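From: Kwabena Sowah
To: Nellow Street Neighbors list
Date: 29 May 2019
Subject: Re: lemonade table at the block party

> Are we doing the lemonade again or did everyone get sick of it last year?
> Also who has the big cooler, the one from Gesdale? I thought it was in
> our garage but it isn't. We ran out of ice by three o'clock, remember.

Yes please, let's do the lemonade again! My kids would never forgive us. I have the cooler (sorry, it's been under my stairs since October, full of extension cords) and I'll hose it out this weekend.

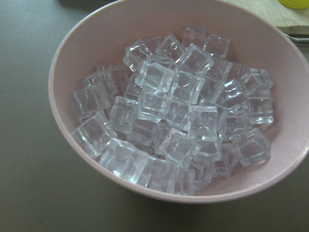 On quantity, I think we were way too stingy last time. We made 12 gallons for 65 people and it was gone before the music started, so I'd go up to 15 and put half of it in smaller jugs at the far end, by the Droserov driveway, so the line doesn't block the grill. For the middle of the table I'd like a big round bowl of those clear fake ice cubes, a pink one if we can, it looks so summery next to lemons! Real ice stays in the cooler where it belongs, and someone please keep an eye on the toddlers around the fake stuff.

Sugar: I still say make the syrup the night before. Stirring it in cold on the day was a pain and the last glass of every jug was pure sludge. I can do the syrup if somebody else squeezes.

Does anyone have a folding table longer than mine? Mine wobbles.

Kwabena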